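Maltard school kitchens to swap throwaway plates for washable ones

School dinners in Maltard will be served on washable plates from September, the district council has confirmed, ending the use of disposable tableware at lunchtime.

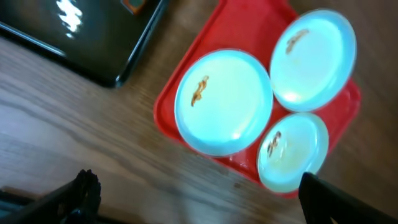 When will the new plates reach the schools?

The first deliveries are due in late August, before the new term starts, and every kitchen in the district should have its full set by the October half-term.

The change covers 84 classrooms across the district's primary schools, where pupils have been eating from paper plates since the central dishwashing unit at Brernis closed two years ago. The unit had served most of the smaller schools, which have no room for large machines of their own.

Under the new plan, each school will wash up on site. Kitchens with enough space will get a hood-type dishwasher. The others will have a smaller model that fits under the counter and takes longer to get through a sitting.

The council says the district currently throws away almost 2000 plates every school day. Most of them cannot be recycled once there is food on them, and they go out with general waste. Collection charges have gone up twice since the Brernis unit shut.

The contract for the tableware has gone to Leka, a catering supplier based in Murau. It will also provide trolleys and drying racks, and will replace chipped or cracked pieces for the first three years. The dishwashers are being bought separately, and the council expects to name the supplier in June.

Kitchen staff will be paid for extra time to cover the washing-up. At schools with more than 200 pupils this will be an additional hour a day, and at the smaller ones half an hour. Unions had asked for an hour at every school and say they will look at the arrangement again at Christmas.

Some head teachers raised concerns about noise and queues during the consultation, as dining halls in the older buildings are already crowded between noon and one o'clock. Two schools will move to a second sitting as a result. Parents will be told of any change to lunchtimes by letter before the end of the summer term.

The price of a school dinner will stay the same for the coming year. The council said it would look at prices again in the spring, once the first bills for water and electricity are in.

A trial at one school in Brernis last autumn used 300 plates over a six-week period. Breakages were lower than expected, according to the council's report, but the kitchen ran short of drying space on most days - the reason racks were added to the order. The report also said that younger children needed help carrying hot meals, and recommended that the first two year groups be served at their tables.

Packed lunches are not affected. Schools will keep a small stock of paper plates for trips and sports days, and for any day when a dishwasher is out of order.

Work on plumbing and wiring in the kitchens is due to begin in the first week of the summer holidays.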